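Home News Community Events Contact

Can drive picks up again at the Staltano workshop
November – By Eusebio Montoya

Folks at the Staltano workshop have been saving their soda cans again, and if you have stopped by lately you will know how quickly they pile up! The drive brought in 3,661 cans last season, and the hope is to do a little better before the winter break. Strawberry Fanta is well represented so far, and the cans carry their own reminder, with RECYCLE ME printed up the side.

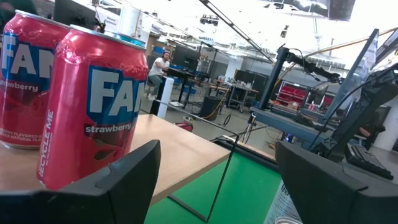 Gilari wrote in to say that the drive ought to take bottles too, and that plenty of neighbors would gladly bring a bag of each.

It's a fair point, and one that may well come up again in the new year. For now it is cans only, please – any flavor, any color, red or silver or white and blue, and standing them upright on the green tabletop is just fine. 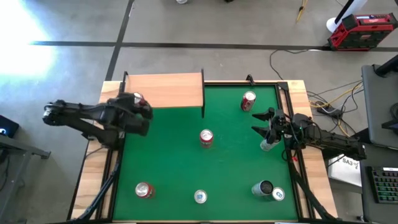 Page last changed: November, 4:10 p.m.

Drop-off is open every morning from 10 until noon, at the door on the Dredier side of the building. Do give your cans a quick rinse first, and let them drain a while,

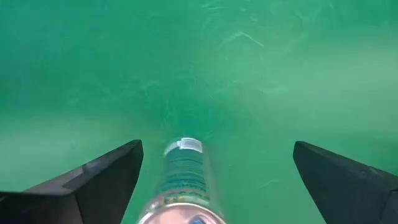 and if you have more than 2 big bags, call ahead so that somebody can come out and help you carry them in.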